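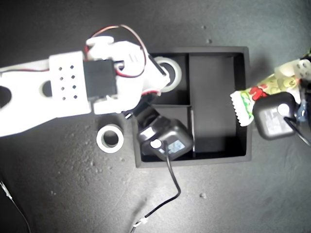
Grinding at 86 clicks and other ways to ruin a morning

Posted in April by Stojan Berisha

I bought a Grenari hand grinder off a guy in my building and I can't get a decent cup out of it. Everything is sour. I've gone finer, I've gone coarser, I've gone back to the setting he wrote on a sticky note (86 clicks out from zero, which seems like a lot of clicks). Beans are a medium roast, 20 grams in, 400 ml of water out of a plain kettle. My old blade grinder, which sounds like a raccoon in a garbage disposal, made better coffee than this. What am I doing wrong?

zuccaro_drip wrote:
Where's your zero? Some people count from where the burrs touch and some count from where the handle stops turning. On mine those two spots are a long way apart. If he used one and you're using the other, that sticky note is a horoscope.

Gaetano Sanna wrote:
20 to 400 is fine, so leave that alone. How hot is the water? Sour nearly always means you didn't pull enough out of the coffee. Go straight off the boil and see what happens before you touch the grinder again.

Stojan Berisha wrote:
I let it sit for a few minutes because a man on the internet told me boiling water burns the beans.

Gaetano Sanna wrote:
They've been in a roaster. They've seen worse.

kettlehead wrote:
Going to disagree with Gaetano a little. Straight off the boil is great for light roasts. With a medium I get something like licking a campfire. I'd grind finer first and keep the water where it is.

Gaetano Sanna wrote:
He already went finer. It's in the first post.

kettlehead wrote:
He went finer from a number that may not mean anything. See the reply above about zero.

Evaristo Monti wrote:
Take the burrs out and look at how they went back in. I had a Grenari for 2 years and reassembled it with the washer on the wrong side for most of that time. It ground beautifully into dust and gravel, nothing in between. You taste the gravel as sour and the dust as bitter and then you go on a forum.

Stojan Berisha wrote:
OK so there is a washer in the little bag the guy gave me. I assumed it was a spare.

Evaristo Monti wrote:
It is not a spare.

zuccaro_drip wrote:
I'd frame that bag.

Stojan Berisha wrote:
Washer is in. Found the point where the burrs rub, called that zero, came out to where it looks like coarse sand. Water straight off the boil. It's good! Not sour, maybe a bit heavy at the end. My wife drank hers without making the face.

kettlehead wrote:
Heavy at the end is your water. Just saying.

Gaetano Sanna wrote:
Heavy at the end is the last inch of every cup of coffee ever made. Congratulations, Stojan. Throw out the sticky note.

Recent threads
Citska paper filters – rinse or don't bother?
Trerberg kettle lid keeps falling in the cup
Decaf that doesn't taste like a cardboard box
Who else stores beans in the freezer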